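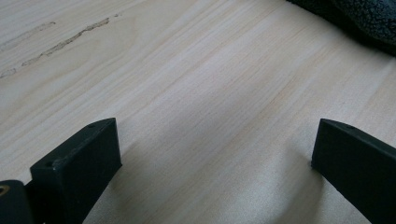 **Equipment planner for our hand-held gripper program (part-time, six months)**

Tjoa is growing its manipulation work, and we're looking for somebody who gets excited about a well-built shopping list! You'll help us decide what to buy for the Irnham room next year: more grippers, spare fingers, cables, stands, desks, and the storage to keep it all findable.

Right now our running list has 424 lines and the parts budget for the first quarter is $3,292. Making those two fit together is the heart of the job, and it's a really satisfying puzzle.

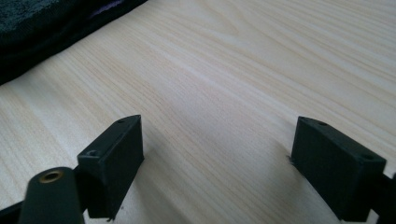
Prukby asked whether applicants need a robotics degree, and whether hours in the room count as paid time. No degree needed, and yes, every hour is paid – including the ones you spend trying out the grippers yourself.

We'd love you to do plenty of that. Small soft things like fabric pouches are a big part of our work, and it's much easier to choose between finger sets once you've had a pair in your hands for an afternoon.

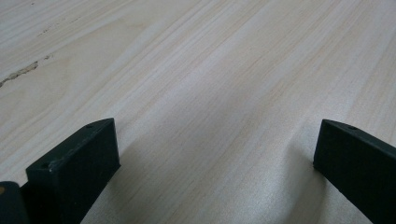

Most weeks you'll be getting quotes, chasing lead times and keeping the spares sheet current. There's a Drultuler order to plan as well: $900 for fingers and inserts, with $379 of it already committed. After that comes the bigger question of what we should buy and what we can print or repair.

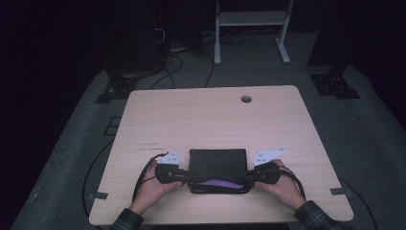
You should be comfortable with spreadsheets, happy to call suppliers, and willing to ask the people using the gear what they need. Purchasing experience in a lab, workshop or theater would be great.

To apply, send one page about something you once budgeted for and what you'd change about it. We're reading applications through December, and the job starts as soon as we find the right person.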